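Elberg archive notebook
Tuesday, start 9 a.m.
5 min read
Print | E-mail this entry

Carrying on with the letter books. The bench was still set up from last time so I got going straight away, which almost never happens (there's usually a quarter of an hour of hunting for the weights). Book with the green spine, the one that covers the years when Elberg stopped being a rope shop and started being a company. I've been looking forward to this one!

First, condition. Spine is split at the head, sewing sound, copy pages very thin and furred along the outer edge. Ink is the usual purple copying stuff, strong at the front and washed out by the middle, so whoever was doing the pressing was stingy with the water or in a hurry. There are 345 leaves and I've now been through every one of them, with 17 too faint to read under the ordinary lamp. I tried the raking light from both sides and got the odd word out of a few, mostly sums of money, annoyingly with no clue who owed them to whom. I've put slips in at those and left them for the ultraviolet lamp when we get it back.

Now the good part. We've all been repeating the story from the jubilee booklet, that the founder came down to Clirnesgate with a handcart, lived over a chandler's shop with his wife and children, and built the Kasthorpe works out of his savings. I've said it myself on the open day, with gestures. The handcart may well be true. The savings look a lot shakier. There's a run of letters in the first third of the book to a firm called Jiang, who I'd had down as a customer for twine, and they plainly aren't buying anything. They're lending. He writes to them at the end of every quarter, very polite, a bit stiff, setting out what the works turned over and what he proposes to send. In one he asks for longer to pay and offers them the second shed as security. In the next he thanks them for their patience, and then there's a gap where a leaf has been cut out very neatly close to the sewing. I'd love to know who did that and when.

It makes me like him more, to be fair. The booklet version is a man who never put a foot wrong, and the man in the letters is up at night working out whether he can pay for hemp and wages in the same week. He also complains about his landlord at Clirnesgate a great deal. The landlord wanted the handcart kept out of the passage, so there's a handcart after all (sorry to anyone who had money on there not being one).

Things I want to check before anybody puts this in a display panel:

Whether Jiang turns up in the bank passbooks. They're in the tin trunk, and the trunk is under the plan chest, and the plan chest needs two people. I'll ask after lunch.

Whether the second shed at Kasthorpe is the one with the sawtooth roof or the low one behind it. The site plan we have is much later and the numbering had been changed by then. The rent book might say.

Whether the interest he mentions is 5 per cent or 9. His fives have a long flag and his nines a short tail, and on a pressed copy that's come through backwards on thin paper I've changed my mind every time I've looked. I compared it with his dates further on and I'm leaning towards 5, but I've only pencilled it in. Please look at it cold, without reading my note first, and write down what you see.

On the honours business. There's a folder of cuttings that goes with this book, from much later, when he was put up for the big civic award along with the usual shipowners and brewers. The cuttings are lovely to read, all of them written by someone who'd obviously had the same sheet of paper from the company office, because the same sentence about the humble room over the shop is in every one. What I hadn't noticed until today is the draft of that sheet, folded into the back of the letter book. It's in a clerk's hand with corrections in his. He's crossed out "with the help of friends" and put "by his own efforts". Well, there you are! I stared at that for a good long while with my tea going cold (on the other table, before anyone starts).

I don't want us to be too pleased with ourselves about it. A crossing-out isn't a confession, and "friends" could mean his wife's family, who had the chandler's and must have let them have the rooms cheaply. But I do think the panel text needs to say that there was a lender and that we have the letters. I've drafted a version and stuck it inside the front cover of this notebook. Scribble on it.

Repair work. Did the head of the spine with the light tissue and wheat paste, left it under boards. Paste was a bit thick, I made it in a rush, so if the tissue is cockled when you open it that's on me and it can come off with a damp brush. Edge repairs on the first gathering only. I used the narrow strips and they're fiddly but they sit much flatter than the wide ones, and I'd vote for cutting everything narrow from now on. We're nearly out of blotting paper again. Release cloth is fine.

The photography went slower than the reading. The book doesn't want to open flat past the middle and I'm not going to make it, so I wedged it and shot the left-hand pages first, then turned the whole cradle round for the right. That means the files run in two sequences and need interleaving before anyone tries to use them. I've named the folders so that it's obvious, or it was obvious to me at the time.

After lunch: no luck with the plan chest, everyone's down at the loading bay. So I used the time to start a list of everybody he wrote to, by surname or firm, with leaf numbers. It's only got as far as the letter H and already the carters outnumber the customers, which tells you something about where his worries were. The Clirnesgate carter gets a ticking-off for wet bales that I'm going to read out at the next meeting whether you want it or not.

Stopped at 4. Book is back in its box on the second shelf, slips in place, do not close the lid hard. Next session: trunk, passbooks, then the rest of the alphabet. If anyone comes across a loose leaf of thin copy paper cut straight down one side, please shout, wherever you are in the building.

17 comments | 9 shares 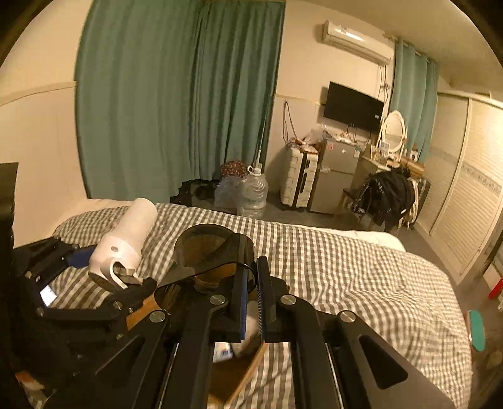
Gripper above the bed, jaws close together and the little screen lit.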